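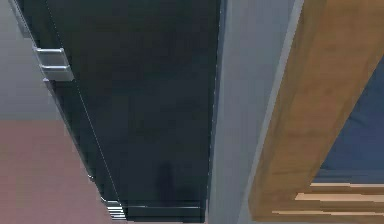
Holders of full-season seats at Bavville will not pay extra for the relocated games, according to Chan, which handles ticketing for the club. Single-game prices had not been set when this release was issued.

The Bavville football club and the Skuvonmont Stadium Authority have signed an agreement under which Bavville will play 3 home games per season at Skuvonmont, beginning with the July preseason schedule. The remaining home games stay at the club's current ground. League owners approved the arrangement by the required majority, subject to an inspection of the playing surface.
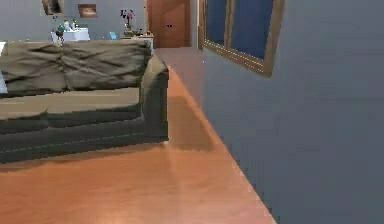 Rendered interior with khaki-green sofa.

Under the terms, Bavville is the designated home team for each Skuvonmont date and keeps home-team control of the locker room assignment, the game clock crew and the sideline choice. Gate receipts are divided after stadium costs are deducted. The visiting club's share is calculated under the same formula used for any other regular-season game.

Geteck will install temporary seating in the north end zone, adding 2,000 seats to the permanent bowl. The field will be re-marked from the soccer layout before each game and restored afterward. Kickoff for all Skuvonmont dates is set at 1 p.m. local time, and gates open two hours earlier.
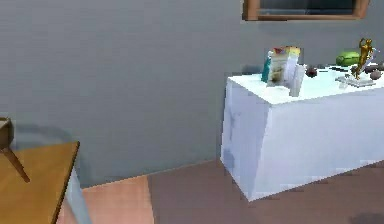 The club's practice facility is 213 miles from Skuvonmont. The team will travel by charter the day before each game — equipment trucks leave one day ahead of that — and return the same night. Visiting teams make their own travel arrangements.

Either party may end the agreement after the second season by giving 10 months' written notice. If a game is moved for weather or field conditions, it will be played at the Bavville ground, and tickets will be refunded or exchanged at the holder's choice.

Exchange requests for season seats are handled by Chan through the club box office.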